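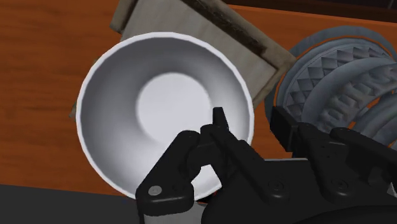 *Figure 1. Wrist view from a simulated tabletop episode: the gripper at the rim of a white bowl.*

# Sullance Tabletop Set

Data card and README. Release of November 12, 2022.

## Summary

The Sullance Tabletop Set is a collection of 3,000 simulated manipulation episodes offered by Stistedon under a site license. It is intended for groups that train or test control policies for a single arm with a two-finger gripper. Every episode was produced in the Eren simulator. The set contains no camera footage of real rooms or persons.

The product is supplied as a download together with a loader, a replay tool and the present card. Purchasers of the Walum starter kit receive the same files and need not order them separately.

## Contents of the package

| Item | Quantity | Notes |
|---|---|---|
| Episodes | 3,000 | Training and held-out episodes together |
| Held-out episodes | 300 | Reserved for evaluation |
| Task families | 22 | Listed in `tasks.csv` |
| Background layouts | 9 | Listed in `layouts.csv` |

Each episode is stored in its own folder. The folder name is the episode key and should be left unchanged, as the index file refers to it.

```
sullance/
 index.csv
 tasks.csv
 layouts.csv
 train/
 heldout/
 tools/
 LICENSE.txt
```

Within an episode folder the user will find the wrist view, the fixed view, the joint record, the gripper record and a short text file giving the instruction for the task.

## Intended use

The set is suitable for:

- training policies by imitation;
- comparing policies on the held-out episodes;
- testing a data loader or a storage system before real recordings are available;
- teaching in supervised courses.

The set should not be used as the only evidence that a system is safe to operate near people. Contact forces in the simulator are approximate, and no claim is made that a policy trained on these episodes will perform in the same way on hardware.

## Scene and object notes

Objects were chosen from household shapes: bowls, plates, trays and similar items. Surfaces carry simple textures. Several of the shapes are built from a modest number of flat faces, and the effect can be noticed on curved edges. The rim of the bowl in Figure 1 looks slightly faceted for this reason. Users who train on fine edge detail should take this into account.

Objects may overlap in the wrist view. In Figure 1 the bowl rests over a square beige piece, and a blue-grey item with carved patterns is partly hidden behind the gripper. Episodes with overlap of this kind were kept in the release. They are not flagged in the index, and users who require a flag must add their own.

The gripper itself covers part of the wrist view, including part of the object being approached. The fixed view may be used to recover what is hidden, although the two views do not share a field of view in every layout.

## Recording fields

**Wrist view.** Color images from a camera fixed near the gripper. The horizon is not leveled, and the table edge may appear at a slant.

**Fixed view.** Color images from a camera that does not move within an episode. Its position differs among layouts.

**Joint record.** Position and velocity of each arm joint. Angles are given in radians.

**Gripper record.** Commanded opening and measured opening, in separate columns. The two values will differ when the fingers meet an object.

**Instruction.** One English sentence in plain text. Wording varies within a task family.

**Outcome.** A single value, `1` for an episode that met the task condition at its last step and `0` for one that did not. Unsuccessful episodes were retained in both the training and the held-out portions. Users who want successful episodes only should filter on this field.

## Installation

The tools require Python 3.8 or later. From the top folder, run:

```
pip install ./tools
sullance-check --root .
```

The check command compares every file with the index and prints the keys of any episodes that are missing or damaged. It does not change any file. A single episode may be replayed with:

```
sullance-replay --root . --key EPISODE_KEY
```

Replay opens both views side by side. On machines without a display, add `--save` and a folder name.

## Evaluation rules

Results reported under the Sullance name must be obtained on the full held-out portion. Held-out episodes may not be used for training, for the choice of settings or for early stopping. Reports should state which views were used as input and whether unsuccessful training episodes were removed.

Scores should be given for each task family as well as for the whole set. Task families are uneven in size, and a single overall figure can hide poor results in the smaller ones.

## Known limitations

1. Lighting is soft and varies little. Strong shadows and glare are rare.
2. All objects are rigid. Cloth, liquids and food are absent.
3. One gripper model is used throughout.
4. Backgrounds beyond the table are plain and often dark.
5. In a small number of episodes the instruction names an object that leaves the wrist view before the task begins. Corrections are planned for the June release.

## License and support

The site license covers all staff and enrolled students at one address. Trained models may be published. The episodes themselves may not be passed on, in whole or in part, without written permission. Single images may be reproduced in papers and course notes with credit to Stistedon.

Support is included for the term of the license. Requests should quote the episode key, the release date shown on this card and the full output of the check command. Damaged downloads are replaced at no charge.

## Maintenance

The set is maintained by the data office at Stistedon. Ita Hegarty is the responsible editor for this card and approves all changes to the index. Changes between releases are recorded in `CHANGES.md`. Episode keys that have been withdrawn are listed there and will not be assigned again.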